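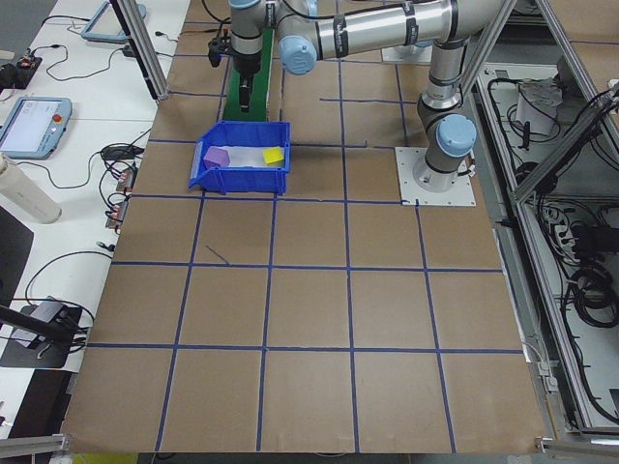
Brown paper, blue tape, and a blue bin with a sloped front lip.

Section 2: Getting the table ready for a big puzzle

I've done enough 2000-piece puzzles on a bare dining table to know I never want to do it that way again, so please don't skip this part (I know, you want to open the box!). Give yourself an evening for it.

What you need: a roll of plain brown paper, a roll of painter's tape, scissors, a yardstick, and a bin for the pieces you haven't sorted yet.

1. Wipe the table down and let it dry all the way.

2. Roll the paper out with the curl facing down. My table takes two strips side by side, and I overlap them by the width of my hand.

3. Tape the long edges first, then the short ones. Pull gently as you go. If you get a ripple, lift the tape and try again now, while there's nothing on top of it.

4. Lay your tape lines lengthwise, then crosswise. I make my squares as wide as the puzzle box lid, but any size you like will do.

Note: Press the crossings down with your thumbnail. A loose corner will grab a piece, carry it off on your sleeve, and you'll be looking for it in April. 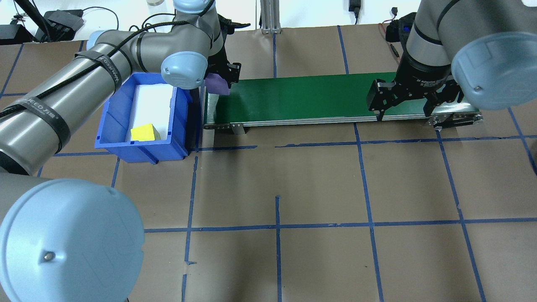 Rectangles marked out in blue masking tape on brown paper.

5. Name your squares. I use edges, sky, water, buildings, people, and "no idea," which always ends up needing a second square. Write on a scrap of tape, never on the paper, and you can swap the names around later.

6. Tip the pieces into the bin and sort a handful at a time, picture side up. Edges come out first, everything else goes wherever your gut says. It doesn't have to be right!

Caution: Don't use packing tape on a varnished table. I did, on my aunt's, and I'm still hearing about it. Painter's tape is kinder, but test a bit on the underside anyway and don't leave it down all summer.

Caution: Keep drinks on a different table. Puzzle board swells and it won't go back. 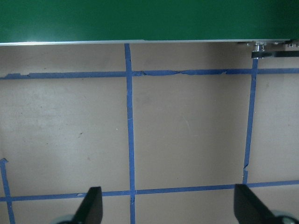
Dokcombe, March

A few additions from people who tried the steps above. Obsa Gebremichael does her sky pieces by shade, darkest in the far corner, and says it goes much faster. I tried it on the Illell harbor puzzle and she's right. Benedikt Reisinger asked if he could fold the whole sheet up between sessions. You can't, sorry, everything slides to the middle. Lay a bedsheet over it and leave it be.

If you run short of squares, split one with a single strip across the middle. Section 3 picks up with joining the edges.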